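The arm is back on the bench, and the gripper closes square again

I got two more evenings on the arm this week, which puts the gripper more or less where I wanted it in October. This post is mostly notes so I remember what I changed.

For anyone new, I'm building a small tabletop arm at Tenwood, the shared workshop near my apartment. It has a two-finger gripper and a little camera at the wrist. I call the arm Roy, and the control program is called Nustska, a name I picked by hitting keys until something was free. The goal is modest. I want it to pick up things I leave on the table and put them where I say.

The trouble last month was the fingers. They met at the tips but not along the faces, so anything smooth would twist as the grip tightened. I blamed the servo first and spent an evening swapping it. The new one did the same thing. Benedikt Ehlers looked at it for a minute and asked if I had checked the pivot holes. I had not. One was drilled slightly off, enough to lean the whole finger inward. I made a new bracket on the workshop drill press with a proper jig and the lean is gone. 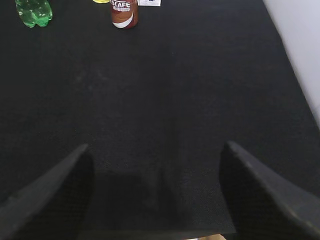 After that I redid the open and close limits. Nustska now homes the gripper every time it starts, opening slowly until the current rises and then backing off a little. Before, I had the positions typed in by hand, and every time I took a finger off I had to find them again. Homing adds a couple of seconds to startup. I can live with that.

The wrist camera took longer. A dark table is good for spotting bright objects and bad for nearly everything else. Auto exposure would see all that black and push the brightness up, and then anything pale turned into a white blob. I locked the exposure and set it by eye with the overhead lights on. It's fine in the evening. On Thursday I came in at lunch and had to change it again, so some kind of quick calibration at startup is on the list.

Drink containers are my main test objects. They're easy to find and I know how they ought to behave. Cans are the easy case, being stiff and the same width most of the way up. Plastic bottles are harder. Squeeze one too much and it dents, then springs back when you let go and tips over. I added a grip limit for each object type, stored in a plain text file. Ilham Ashour thinks I should use the motor current for this and skip the file. She is probably right, but the file works and I can read it.

Reach is the other limit. The arm goes out up to 46 centimeters before the shoulder starts to sag, and the last part of that is not accurate. I tried a stiffer shoulder joint in Rellance, the simulator I use, and it helped less than I expected. Most of the give seems to be in the base plate, so I'll bolt that down with larger washers before I print anything new.

Next up is a cable clip at the elbow. The camera cable rubs there on every move and I don't want to replace it. Then I'll leave the thing running a simple open and close cycle 2000 times and see which screw comes loose first. My guess is the one on the left finger that I never put threadlocker on.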